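小抽屉零件盒的分格与归位方法

发布:Kokell 工作台笔记
日期:2021年11月18日
整理:Kohei Hayashi

适用对象:透明抽屉、塑料外框的台式零件盒,用来存放耳塞、垫圈、保险丝、端子一类的小件。大件工具和带油零件不在本文范围内。

一、准备

需要的东西:零件盒一个,浅色台面垫板一张,标签纸,细头油性笔,干布,软毛刷。隔片按需要准备,没有隔片可以用厚卡纸裁。

垫板选白色或浅灰色,表面平整,尺寸要比零件盒的占地大出不少,前方留出抽屉完全拉开的长度,再加一个手掌的操作余量。深色垫板上不容易发现黑色端子和小螺丝,花纹垫板更差。

零件盒放在垫板靠后的位置,正面朝向操作者。盒脚要全部落在垫板上,跨在垫板边缘时盒体会轻微倾斜,抽屉自行滑出。

二、清空与检查

1. 从最上一排开始,逐个取出抽屉。取出时一手托底,抽屉到达限位处后略微上抬再拉出。没有限位的型号要特别注意,拉过头会直接翻倒。

2. 抽屉里的东西倒在垫板上,按抽屉分堆,不要合并。合并之后再分,时间至少翻倍。

3. 用软毛刷清理抽屉四角,再用干布擦内壁。透明塑料不要用酒精擦,部分材料会发白、开裂。

4. 检查抽屉前沿和滑轨位置有没有裂纹。有裂纹的抽屉换到最下排,只放轻件。

5. 空抽屉装回外框,推到底,再拉开一半,松手后应当停住不动。推拉发涩时先查滑轨里有没有碎屑,不要上油,油会沾灰,也会沾到零件。

三、分配抽屉

分配按使用频率和重量两个条件考虑,频率优先。

常用小件放上排,拉开后可以直接俯视内部。不常用的放中排。重件放下排,例如成把的螺母、铜接头。提手在顶部的盒子,上排装得过重,提起时容易前倾。

宽抽屉留给单件数量多、形状不规则的东西。耳塞就属于这一类:单个很轻,但体积占得多,压扁后会慢慢回弹,放在窄抽屉里关不严。泡棉耳塞要单独占一格,不与金属件混放,金属屑嵌进泡棉后无法清除。

一个抽屉只放一种规格。确实放不下时,加隔片分成前后两格,常用规格在前。

往抽屉里放小件时,先把抽屉拉出一部分,另一侧的抽屉保持关闭。同时拉开多个抽屉,零件掉进旁边一格的情况很常见,盒体重心也会前移。
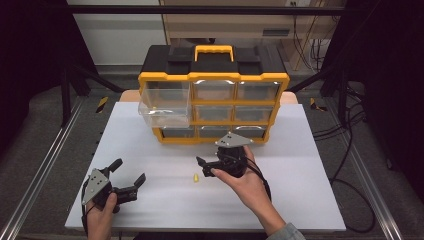
Josée MacPherson 对这一节有不同意见:她认为耳塞不应该放在上排,取用的人手上往往有灰,拉抽屉时灰会落进下面几排,她自己的做法是放在最下排靠右,旁边不安排电气件。两种排法都可以用,关键是同一个工作间里的几个盒子保持一致。

四、编号与标签

编号从左上角开始,自左向右,逐排向下。第一位是排号,第二位是列号,例如2-1表示第二排最左边的抽屉。各排抽屉数量不一致时仍按此规则,不要为了上下对齐而跳号。

标签贴在抽屉正面下沿,不要贴在中间,否则会挡住内部。外框上不贴标签:抽屉取出后可能插错位置,贴在外框上的标签此时是错误的,而且很难发现。

标签内容写三项:编号、品名、规格。供应商和单价写在清单里。Durnuver 车间的旧盒子把这些全部写在标签上,字太小,站着看不清。

编号完成后,从斜侧面低处看一遍正面。所有抽屉的前沿应在同一平面上,有突出的,说明没有推到底或者后面夹了东西。

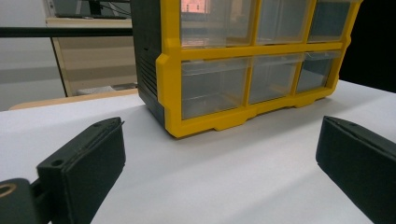
五、归位

1. 按编号顺序归位,一次只处理一堆。

2. 每格装到抽屉高度的三分之二为止。再高的话,推入时零件会刮到上方横档,卡住以后从前面很难取出。

3. 掉在垫板上的单件随手处理,能确认规格的放回原格,不能确认的放进临时盒。临时盒每周清一次,不要在零件盒里设“杂项”抽屉。

4. 全部放完以后,提起盒子,水平移动一小段再放下,观察有没有抽屉滑出。带锁扣的先扣好再提。

六、隔片

原装隔片一般插在抽屉内壁的槽里,插到底即可。自制隔片的宽度要比内宽略小,留一点间隙,太紧会把侧壁撑开,抽屉进不了外框。

隔片的高度不得超过抽屉侧壁。透过正面看,隔片应当竖直,歪斜时细小的零件会从底部钻到另一格。

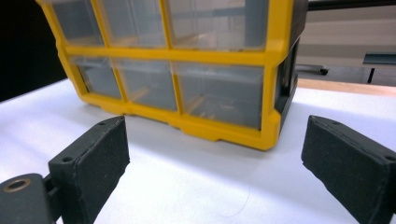
垫圈和弹簧最容易钻缝。这两类用隔片分开时,在隔片底边贴一条薄胶带封住,或者直接改用小自封袋,袋口朝上放在格内。保险丝是玻璃管的,格底垫一层薄泡棉。

七、日常维护

每月检查一次标签与内容是否相符。每年1月做一次完整清空,按第二节操作。

抽屉发黄或者起雾时,用温水加少量中性洗涤剂清洗,自然晾干后再装零件。残留水分会使钢件生锈,晾干不要省略。

换抽屉时先核对外形尺寸。不同批次的抽屉外观接近,滑轨位置可能有差别,硬推会损坏外框。

清单模板可向 Mervin Beaulieu 索取,法文版由 Nathalie Lemieux 维护。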